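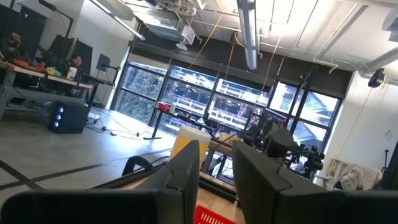

Reading time: 3 minutes

A sorting basket is a small open container used to keep loose household or workshop items apart by kind. Most are molded in plastic with holes or a mesh pattern in the sides. They are sold singly or in sets, often in two or more colors, and are used on tables, on shelves and inside drawers.

The word covers several shapes. Rectangular baskets are the most common because they can be pushed together without leaving gaps. Round ones are used mainly for produce and sewing supplies. A sorting basket differs from a storage bin in that it normally has no lid and is meant to be filled and emptied often. It differs from a tray in having walls high enough to stop round things from rolling out.

Perforated walls make the basket lighter and let the contents be seen from the side. They also let crumbs and dust fall through, so baskets used for food or cotton goods are usually wiped or rinsed more often than the others. Very small parts, such as pins and short screws, can slip through the openings and are better kept in a solid cup.

Color is the simplest form of labeling. In a two-color set, one color may stand for things to keep and the other for things to put away elsewhere, or one for metal and the other for everything else. The scheme has no fixed meaning and differs from one household to the next. Red and green are a frequent pair, although people with red-green color blindness may find them hard to tell apart. A paper tag tied to the rim solves this, as does keeping each color always on the same side.

The Wróbel housekeeping guide, a short handbook for shared workrooms, recommends no more than eight baskets on one table. Beyond that number, it says, people stop reading the colors and start dropping things into whichever basket is nearest.
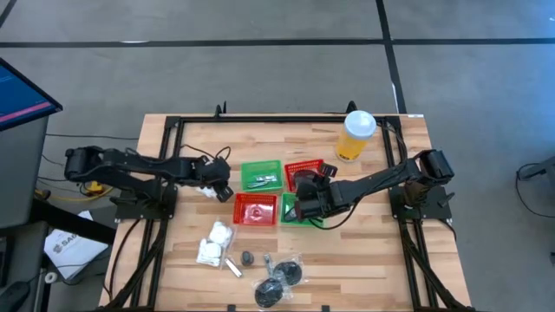
Layout and use

Baskets are commonly set out in a block in the middle of the work surface, two deep and two wide, so that each one can be reached from either side. A row along the back edge is the usual alternative on narrow tables. The row leaves more open wood in front but makes the end baskets a long reach.

Items waiting to be sorted are left on the open part of the table. Bottles are generally kept outside the baskets – they are top-heavy and tip a light basket over when leaned against the wall. Cotton puffs and similar soft goods may stay in their plastic bag, which keeps them clean and lets the whole lot be moved at once. Small metal utensils lie flat along the bottom and take up little room, and for that reason they are often sorted first.

Wooden tabletops are popular for this work. Baskets slide on them quietly, and the light color of many such tops makes small dark objects easy to find. Plastic feet or a thin mat can be added if the baskets move too much.

Among the sets described in trade lists are the Tukora, with straight walls, and the Pollix, whose walls slope inward so that empty baskets nest. Nesting saves space in a cupboard, but the narrower base holds less and is a little less steady.

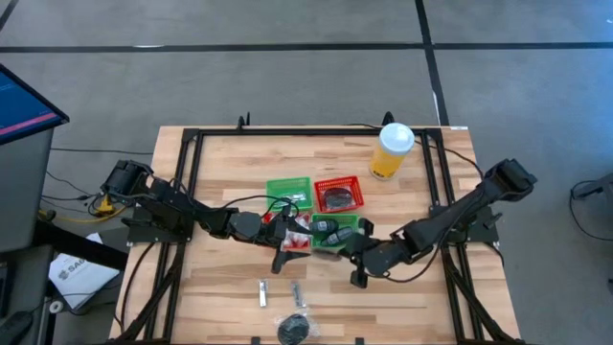 Imatis, commenting on an earlier version of this article, wrote that nesting matters less than the text suggests: "We stack 13 of ours and they jam. I would take straight walls and give up the shelf space." Jammed baskets can usually be freed by twisting them gently or by running warm water over the outer one.

See also: drawer divider, parts tray, mesh.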